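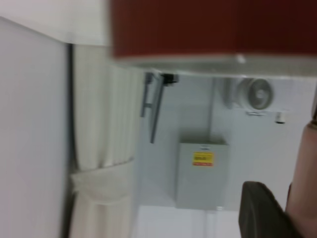 White curtain held with a tie-back

Do closed curtains really cut heat loss, or is that an old myth?

Posted by drafty_in_larkberg, 25 Apr 2022

Hi all! I've gotten really into lowering our home's carbon footprint this year and I'm having a great time with it. We heat with gas, and last winter we burned through 1262 therms, which made my jaw drop. The house has 11 windows, all single pane, and new ones are way out of reach for now. I keep reading that shutting the curtains at dusk saves a lot of heat, but other people say glass is glass and fabric does nothing. Does anyone know how much it helps? And does it matter which curtains you have? I'd love to do something before next heating season!

Rokel
Great project! Yes, it helps, but a lot depends on the fit. Warm room air slides down behind a loose curtain, cools against the glass and spills out at the bottom, so you get a little loop going all night long. What you want is to slow that loop. Let the fabric reach the floor or the sill, bring the sides in close to the wall, and close off the top if you can (a simple board over the rod works wonders!). Thick lined fabric beats thin fabric, but a thin curtain that fits well can surprise you.

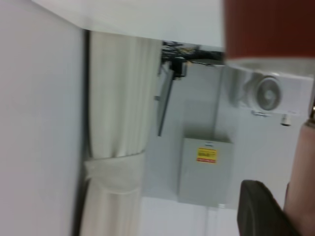

Then use the sun! Open everything wide on south-facing windows in the morning, let that free heat pour in, and close up again as soon as the light goes. In summer you flip it around and shut the sunny side by midday. I've done this for years in an old Prornix kit house and I still get a kick out of it every fall. One caution: if you have radiators under the windows, keep the fabric above or behind them, or you'll be heating the glass. And check for damp on the panes in the morning, especially in bedrooms. Wipe it off and air the room for a few minutes.

greenporch
Get the shrink film kits, they're cheap. I did my whole place for under 100 bucks. Curtains are fine too I guess.

Romaniuk
Agree with Rokel on fit, and I'd add caulk and weatherstripping first! Hold a damp hand near the window frame on a windy day and you'll find the leaks fast. I used 497 therms this past winter in a smaller house, also with the old windows, and sealing gaps was the first thing I did. Look into your attic too. If you can see the tops of the joists up there, you probably need more insulation, and your utility may offer a free home energy check. Ask them in April or so, before the fall rush. Have fun with it and post your numbers next spring!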